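November 30, 2018. Furnival bench, soft pieces

Back on the orange one today, my favorite of the Gollidthorpe bits!

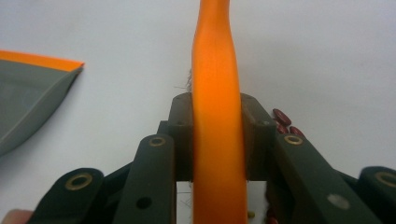 Orange piece, wide end down, slight curve at the top.

I weighed it twice (70 g both times, so the scale is behaving again) and wiped the bench first, which picked up a ridiculous amount of fluff. Tag no. 199 goes on this one, 200 is still free. I want to try the Kulton tray for storage in December, the old box smells.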